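Search posts
Search
August · posted by @tapia_migraine

Migraine at work, a thread. I've had chronic migraine for years and kept it off every form I ever filled in. This year I stopped doing that. 1/

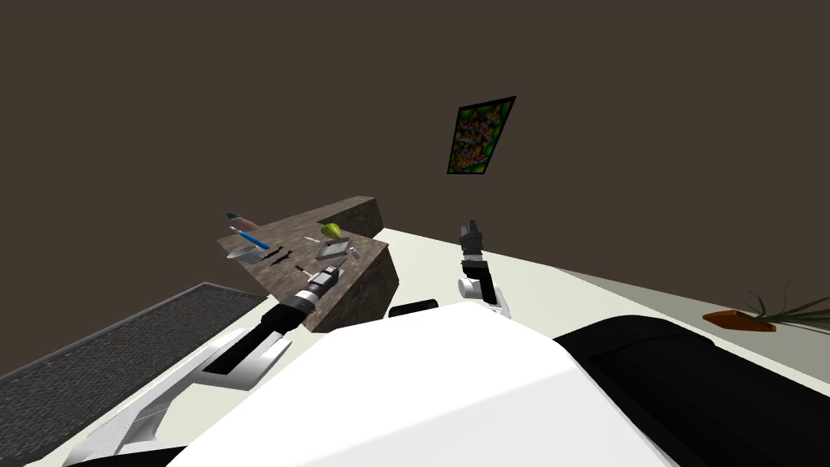

Counter with a toothbrush at one end, framed picture on the wall.

2/ I used to say "bad head" or "stomach bug". If you give a different reason each time, people start to think you're unreliable. My sickness record at Drustum looked like six different illnesses.

3/ In the spring I had a run of attacks and was called in to talk about absence. I took my diary with me. It covered 300 days and I'd marked 59 of them as migraine days. My manager had no idea. I'd never told her.

4/ If you want to keep a diary, keep it short. Mine has the date, the time it started, what I took and when I could read a screen again. I tried Ollus for a month and it asked too many questions. I went back to a paper one.

5/ What I asked for: a desk away from the window, the strip light above me switched off, and a later start after a bad night. I got the first two straight away. The late start took another meeting.

6/ Occupational health wanted a letter from my GP. Ask for yours early. Mine took weeks – the surgery had moved to a new booking system and the request got lost once.

7/ Some people were odd about it. One colleague told me to drink more water. Another said she gets headaches too and just carries on. I've stopped arguing. I say it's a neurological condition and leave it there.

8/ Attacks haven't gone away. I had one last week that started at 4 in the morning and I couldn't speak properly until lunch. The difference is that I sent one text with the right word in it and went back to bed.

9/ The Zurkex group has a template letter for employers, around 800 words. I cut it to 100 and that was the version my manager read. Happy to paste mine if anyone wants it.

10/ Replies are open. I'm slow on screens in the evening, so it may be tomorrow.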